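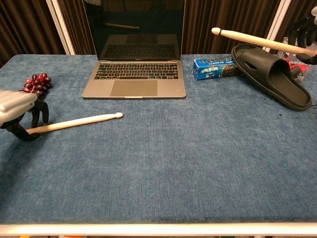
Vekutau Bench: equipment and budget README

Scope

This directory holds the planning sheets for the two-handed tabletop station. It covers what to buy, what to hold as spares, and how to split the order between budget periods. It does not cover software, training runs or wages. Assembly notes are in the Tatine directory.

Status: second draft. Prices for the hands and arms are held in a separate sheet under the supplier agreement and are not repeated here.

Files

parts.csv: one row per line item, with supplier, lead time and priority
spares.csv: consumables and wear parts, with reorder points
props.csv: tabletop objects, tools and their storage bins
schedule.csv: order dates by month, with payment terms
notes.txt: open questions and rejected options

All amounts are in US dollars, before tax. Shipping is a separate column. Blank cells mean no quote has been received. A zero means the item is already in stock.

Station layout

The station is a white frame with upright posts, a cloth-covered table surface, and two robotic hands that reach in from opposite sides. Curtains hang behind the far edge. Each hand can hold its own tool. In the drumstick task, both hands hold a wooden drumstick over a table that also carries everyday objects, including an open laptop, a box of Oreo cookies, a bunch of grapes and a slide sandal.

Plan for clutter on the far half of the table. The near half should be left clear for reach tests. This affects the width of the cloth and the depth of the frame, so check both before placing the frame order.

Budget lines

Frame, posts, fasteners and curtain rail: 1744
Cloth surfaces, curtain panels and clips: 84 per set
Props and hand tools: 1000 for the first period
Spare drumsticks: 16, bought as one lot

The frame line assumes the Quinlan kit in white. The Trirkard kit has a shorter lead time, but its corner brackets do not accept our camera mounts without an adapter plate. Adapter plates are not in the current budget. If Trirkard is chosen, add them to parts.csv before approval.

The first order includes two cloth sets. One is in use while the other is being cleaned or replaced. Buy both from the same dye lot. A change in background color between sessions has to be logged as a station change.

Props

Buy ordinary retail items. Do not order custom props unless the task sheet calls for them. Record the outer size, the weight and the purchase month in props.csv.

Electronics used as props are charged to this budget only when bought for the station. Use retired office laptops where possible. Enter these at zero cost and note the asset tag. The screen and hinge must be intact, but the machine does not need to start.

Food packages are consumables. Replace a box when its corners crush or its print wears off. Fresh food is bought from petty cash and does not appear in parts.csv.

Drumsticks are wear parts. Inspect the tip and the grip section at the end of each shift. Discard any stick with a split. Keep one unused pair in the bin for comparison. Do not mix models within a task. Stick length and weight are fixed in the task sheet.

Hands and fingers

The fingers are the main cost risk. Repeated gripping loads the outer joints, and striking tasks add shock on top of that. Request quotes for complete hands and for single-finger replacements. The single-finger option is preferred if the supplier allows fitting on site.

Left and right hands are separate part numbers. Enter them on separate rows. A spare for one side does not cover the other.

Order sequence

1. Frame and mounts, in August.
2. Hands, arms and power supplies, on frame delivery.
3. Cloth, curtains and storage bins.
4. Props and drumsticks.
5. Spares, once the first month of wear records is available.

Open items

Supplier terms for finger repair have not been confirmed.
Storage bins are listed without a size.
The curtain rail load rating is missing from the Quinlan quote.
Insurance value for the complete station is to be set after step 2.

Changes since the first draft

Moved drumsticks from props to spares. Split the cloth line from the frame line. Removed the second camera mount, pending a new quote.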